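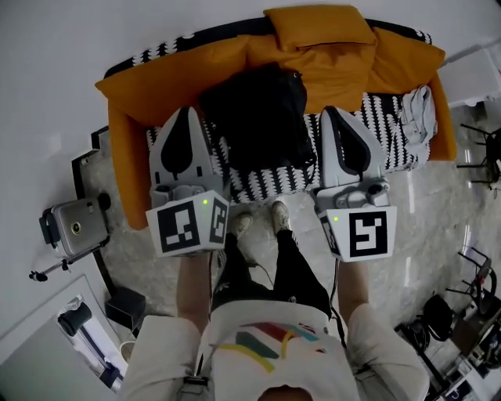
Kedthorpe Sewer Watch: Frequently Asked Questions

Last updated June 30, 2026

I get a lot of email for a person who writes about sewage. Most of it is lovely, and a lot of it asks the same things, so I've put my answers in one place. If yours isn't covered, the address is at the bottom of the page.

What is this site?

It's my weekly write-up of what's turning up in the wastewater in Kedthorpe and over in Lakport. The lab looks for flu A, flu B, RSV, the COVID virus and norovirus. The raw numbers are public, but they come out as a spreadsheet with column names only a lab could love, so I turn them into a chart and a few paragraphs in plain English. I started it the winter my kids' school had that awful stomach bug, when I wanted to know if it was just our school or the whole town. (Whole town. Both ends of it.)

Are you a doctor?

Nope! I worked in a hospital billing office for a long time and I like charts. I can tell you what the line is doing. I can't tell you what your cough is, and please don't send me pictures of your rash. For anything about your own health, call your doctor or a nurse line, and if somebody is struggling to breathe, or is confused or can't be woken up, call 911 and forget about my website.

Where do the samples come from?

There are two sampling points. One is the inlet at the Giannakopoulos treatment plant, which takes everything from Kedthorpe proper. The other is the Lakport pump station, which covers Lakport and the streets along the lake road. If you're on a septic tank you aren't in the data at all, sorry. Your secrets are safe.

How do they collect it?

A machine pulls a little bit of water at regular intervals over a whole day and mixes it all together, so what you get is a blend of the morning rush, the dinner hour and everything in between. From that, the plant fills a 500 milliliter bottle, puts it on ice and sends it to the lab. Apostolos Dimitriou at the plant let me come watch one spring morning and was very patient with my questions. It smelled less than I expected. The parking lot was worse than the building.

Who does the testing?

A lab called Laltetex has the contract. They concentrate the sample, pull out the genetic material and run PCR on it, and then they adjust the result for how much human waste was in the water to begin with. They do that with a plant virus that comes from peppers. It's in a ton of the food we eat, it passes right through us, and it doesn't make anyone sick. So it works as a kind of yardstick for how much poop is in the bottle. I think this is the best fact on the entire site and I bring it up at parties.

What does the index number mean?

The lab's own numbers are copies per liter and they get enormous, so I use an index. For each virus I set the typical summer level to 100, and everything else is compared to that. If the flu A index is 200, there's twice as much flu A in the water as on a typical summer week. That's all it is. You can't compare one virus to another with it! People shed very different amounts depending on the bug, so norovirus at 300 and RSV at 300 don't mean the same number of sick folks.

Can you tell me how many people are sick?

I can't, and I'd be suspicious of anyone who gave you a firm number from wastewater alone. One person with norovirus can put out a wild amount of virus, and some people keep shedding for weeks after they feel fine. What the data does well is direction. Is it going up, is it going down, is it faster than last time. I stick to that.

Why do you care about this when we have case counts?

Because hardly anyone gets counted anymore. Think about the last time you had a bad cold. Did you get tested? Did you test at home, see a line, and tell anybody official? I didn't. Everybody uses the bathroom though, insured or not, doctor or no doctor, so the sewer picks up things that the clinics never see. Sometimes it also picks them up a few days sooner, which is nice if you're deciding whether to have Grandma over.

The chart went way up this week. Should I panic?

Please don't. One high point is just one high point. I look for three in a row before I use the word "rising" in a headline, and you'll notice I've had to eat my words even with that rule. Last winter the Lakport norovirus line shot up to 1069 and I got more email that day than in the whole month before it. The next reading was right back where it had been. Could've been a real blip, could've been a weird sample, I still don't know. I left it on the chart with a little star next to it, and I'm not taking it off, so you can stop asking (you know who you are).

Does rain mess it up?

Some, yes. Parts of our system are old and storm water gets in, which thins everything out. The pepper virus adjustment helps a lot with that. After a really big storm I gray out the point and say so in the post.

Why are some weeks missing?

Usually one of these:
The sampler jammed. Wipes, it's always wipes. Please stop flushing wipes, I don't care what the package says.
The bottle got warm on the way to the lab and they tossed it.
A holiday messed up the courier.
I was on vacation. In that case the data exists and I'll fill it in when I'm back.

What should I do when a virus is going up?

What I do, for what it's worth: I wash my hands more, I crack the windows if people are over, I keep a mask in my bag for the pharmacy and the bus, and I stay home when I feel lousy. I also check that everyone in the house has had the shots they're due for. For norovirus in particular, hand sanitizer doesn't do a very good job, so go for soap and water and really scrub. And if somebody's been throwing up, clean up with a bleach product that says it works on norovirus, follow the label, and open a window. Keep the sick person out of the kitchen for at least two days after they feel better. My husband was thrilled to learn that one.

Is it safe to swim at the lake if the numbers are high?

Different question, different test! I'm looking at water before it gets treated. The beach gets its own bacteria testing and the results go up on the board by the changing rooms. Go by the board. I personally skip swimming for a day or two after heavy rain, but that's been my habit since I was a kid.

Can this be traced back to my house?

No. By the time the water reaches the sampler it's everybody's all mixed up together, thousands of people's worth. The lab isn't looking at human DNA, and there's no sampling on individual streets or buildings here. I get this one a lot and I don't think it's a silly thing to ask. If anyone ever proposes sampling at, say, a single apartment block, I'll write about it and I'll have opinions.

Why don't you track measles?

I'd like to! It isn't in the current contract. Adding a target costs money, and the plant has to agree to it, and Laltetex has to set up the test and check it against known samples. I've asked. The answer I got was "next budget," so I'll ask again next budget.

Do you have this in Spanish?

Yes! Crescencio Cortés translates the weekly post, usually by the next morning. There's a link at the top of every page. He also catches my typos, so if you want the cleaner version, read his.

Can I use your charts?

Sure. Schools, newsletters, church bulletins, whatever you like. Just leave the date on, because an old chart going around in the middle of flu season causes no end of confusion. If you crop off the part that says what 100 means I will find out and I will email you.

Can I get the spreadsheet?

It's on the Data page. The first tab is exactly what the lab sends out and I don't touch it. The second tab is my index, with the formulas left in, so you can see what I did and tell me if I goofed. A reader in Lakport did find a mistake in the RSV column this spring, and the fixed numbers are marked in blue.

Is there an email list?

There is, and it's free. One email a week from October to April, then every other week in the summer when things are slow. No ads. I don't share the list with anybody and I wouldn't know how to.

Can I give you money?

That's sweet, but no thanks. Hosting costs me less than I spend on coffee. If you want to do something, go to a town meeting and say out loud that you like having the sampling. The program comes up for renewal every year and the people deciding on it mostly hear from me, and I think they're getting tired of my face.

How do I reach you?

Write to the address on the Contact page. I answer on weekends, mostly, and slower in June when the garden takes over. If it's about a number that looks wrong, put the date of the sample in the subject line and I'll look at that one first.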